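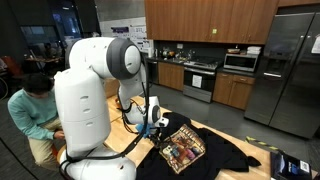 Fullen Issues Revised Care Guide for Printed Garments

5 Jun 2026 – Fullen has released the second edition of its home care guide for printed T-shirts and sweatshirts. The guide covers washing, drying, flat folding and storage, and replaces the edition published last December.

The main change concerns the front print. Garments should be laid flat on a table with the print facing up, the sleeves opened out and the hem pulled straight before any wiping or folding is done. A soft cloth is worked outward from the collar. Fold lines are placed outside the border of the print wherever the cut of the garment allows it.

"Most of the cracking we see starts at a fold," said Despina Economou, head of textile care at Fullen. "Large rectangular prints are the worst affected, and dark fabric shows it first."

Recommendations are based on 1723 garments returned by customers of the Bustamante and Skamusus clothing lines. Wash temperature, detergent type and folding method were recorded for each item. Arvo Partanen edited the text; Chrysanthi Michailidis prepared the folding diagrams.

The first printing is 3000 copies. Retail partners may order packs of 10 at no charge – one pack per store. A separate sheet on knitwear is in preparation.

Press contact: Magdy Bennani, Fullen Communications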